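Student Project Report
Travel and Recovery of Players in an Amateur Cricket League
Prepared by Rosalinda Agbayani
Supervisor: Leandro Soler

1. Why I chose this topic

I play for the second team of Beldale, and in August we had an away match in Handirstead. We left at 5 in the morning, arrived a short time before the toss, and lost six wickets before lunch. Our captain said the bus was guilty. I wanted to know if this is true, or if it is only what tired players say after a bad day.

The question of my project is simple: does a long trip on the same day change how an amateur team bats and fields?

2. The data

The league keeps score sheets for all matches, and the secretary allowed me to copy them. I used one full season of the Ondel Cup, which has 15 teams. Together the sheets contain 2,718 overs. From these, 433 overs were bowled in matches where the visiting team had traveled more than two hours on the same morning. I call these "long trip" overs in the rest of the report.

Travel times were not in the sheets. I asked each club for the departure time of its bus, and where the players went in private cars I used the time given by the captain. Two clubs did not answer my letter, and for them I took the normal driving time from a road map. This is a weak point and I return to it in section 5.

I typed the numbers into a spreadsheet by hand. It took most of my evenings for three weeks, and I checked every match twice, as the handwriting of some scorers is difficult (a 1 and a 7 can look the same).

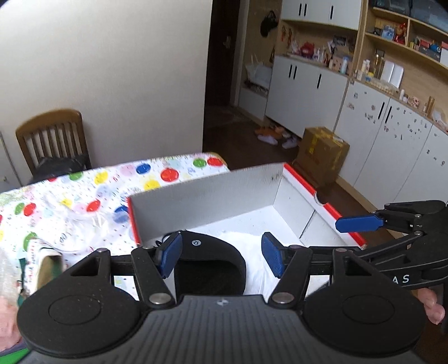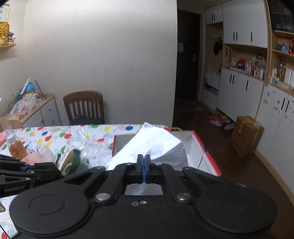 3. What I measured

For batting I took the runs per over in the first ten overs of the innings, and the number of wickets lost in the same period. For fielding I took the byes and the dropped catches. The dropped catches are a problem: only some scorers write them in the margin, and others never do it. For this reason I used them only in matches where both scorers made such notes.

I also made a short questionnaire about sleep and breakfast, with help from my classmate Sầm, who translated it for the players who do not read English well. The answers are in the appendix of the printed version.

4. Results

Batting was slower after a long trip. The visiting teams scored fewer runs in the first ten overs than in their other away matches, and they lost more wickets. After the tenth over I could find almost no difference. The players seem to need some time on the field, and then they play as usual.

In fielding the result is not clear. The byes were nearly equal. The catches looked worse after a long trip, but there are too few matches to say anything serious.

One thing surprised me. Teams that won the toss after a long trip still chose to bat first in most cases. When I asked two captains about it, both said they always bat first when the pitch is dry, and they had not thought about the bus.

5. Limits

One season is short. The strongest teams also live close to each other, so the long trips were made more often by weaker clubs, and I could not fully separate these two things. Mr. Soler advised me to compare each team only with itself, and I did so, but then the groups become small.

The league fund pays up to 500 per season for each club's travel, and a few clubs use it for a hotel night – those matches I left out completely.

6. Next steps

I would like to add the next season and ask the scorers to write the arrival time at the top of the sheet. The secretary has agreed to put an empty box there for it.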